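Hokham Habits Project
Progress report to the Vetham Fund, second quarter
26 Nov 2019
Prepared by Shu-fen Hung, project lead

Where we are

We are now halfway through the grant and I am very pleased with how it's going. The evening groups are full, the workbook is in its second draft, and people are coming back week after week, which was my biggest worry when we wrote the bid. You may remember that the project helps adults look at one everyday habit they'd like to change (late-night phone use, skipping breakfast, putting off letters and bills) and work on it in company. It isn't therapy and we say so at the start of every course.

Groups

We planned for one group this quarter and ended up running two, both in Hokham, because the first filled up so quickly. The second meets a little later in the evening so that people on day shifts can get home and eat first. I took the early group and Sum-yee Yu took the later one, and we swapped for a session in the middle so that each of us could see how the other handled the same material. I learned a lot from that! Sum-yee leaves much longer silences than I do, and people fill them with really thoughtful things.

The most popular session by far was the one on cues. Everyone keeps a small diary of what happened just before the habit: where they were, what time it was, who else was about, what mood they were in. One man was sure he snacked out of hunger and found that it nearly always followed a phone call. A woman in the later group moved her charger into the hall and told us she was reading again at bedtime. These are small changes, but they're the person's own, and you can hear the pleasure when they tell the rest of the room.

The session on setbacks needs more work. We put it in week three, which was too early — most people hadn't had one yet and it felt a bit gloomy. It will move towards the end of the next course.

Diary sheets

By the close of the quarter we had 423 completed diary sheets, all handed in by choice and with names removed. Sum-yee has started sorting them by time of day and by type of cue. Evenings stand out already, though I'd rather not say more until she has been through the whole pile. We'll send a short summary with the next report.

Workbook

The first draft was too wordy, and the groups told us so. The new one has bigger boxes to write in, fewer questions on each page and a blank spread at the back for notes. Plistiren are setting the pages for us and have been patient with our changes. Three chapters are finished and the rest are with Sum-yee for checking. 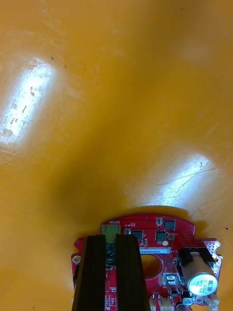 Orange-yellow tabletop, with part of a red circuit board at the bottom.

Money

Spending is close to plan. Room hire came in higher because of the extra group, and printing came in lower because the workbook is still in draft. We would like to move the unspent printing money across to room hire, and I'd be grateful for your agreement to that by email. The travel line hasn't been touched.

Next steps

In December we'll hold a get-together for both groups, mainly so that people can compare notes and keep each other going over the holidays. After that we begin taking names for the next course. The Yang Centre has offered us a ground-floor room, so we can at last say yes to the people who couldn't manage the stairs. I've been to see it and it's lovely and quiet.

We still need your comments on chapter two of the workbook, and a decision on whether the Fund's logo goes on the front cover or inside. Either suits us — Plistiren just need to know before they send the proofs.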